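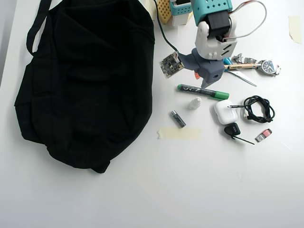 What's in the Bag? A Report on Small Things and Where They End Up

by Milagros Tamayo
Apr 4, 2025

My project started with a bag. I carry a big black fabric one everywhere, and by the end of any given week it weighs a ton and I can't find a single thing in it. For my design class we had to pick an everyday problem and study it up close, so I picked mine (my roommate Tharushi said it was about time!).

The plan was simple. I would lay the bag flat on a white table, put out the small stuff that people carry or keep on a desk, and think about what each thing needs. Does it roll? Does it scratch? Does it sink to the bottom and stay there until July?

I started with the watch and the pencil because they're opposites. The watch has a silver metal link bracelet and a round dark blue face, and a metal bracelet never wants to lie the way you put it. Pencils slide under everything or over everything. Set those two down near each other and they end up tangled, with the pencil across the bracelet, and that's on a table where nothing is moving! In a bag it's so much worse. I wrote "keep apart" in my notes and underlined it twice.

Then there were the writing things. My friend Jhonatan Inga thinks all pens should live in one pouch, and I went in agreeing with him. But a marker is a fat, smooth tube, and it takes up a lot more room than a pencil does. The black one with the green ends is my favorite thing in the whole project, just because you can spot it so fast. 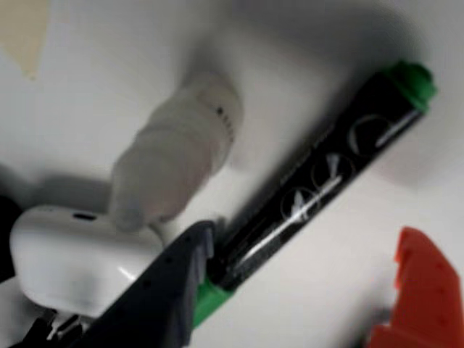

Color matters more than I expected, at least to me. Green ends on a black barrel stand out on a white table, but drop that same marker into a black bag and all you've got left to look for is the green. A glossy white case has it the other way around, easy in the bag and kind of lost on the tabletop. So my first real idea was a light-colored lining, which my teacher, Ms. Huamán, liked a lot.

My second idea was a flat insert with 2 long sleeves for pens and pencils and one padded pocket for a watch. I sketched it on the back of a handout and then made a rough one out of an old pillowcase. The stitching is bad. The watch pocket came out too narrow the first time and I had to rip the seam and do it over, and that ate up a whole evening.

What I still don't know is what to do about the tiny things, the ones too small for a sleeve. A zipper pocket is the obvious answer, but I've never sewn a zipper. Tharushi has offered to teach me, so that's next on my list, right after I buy more thread.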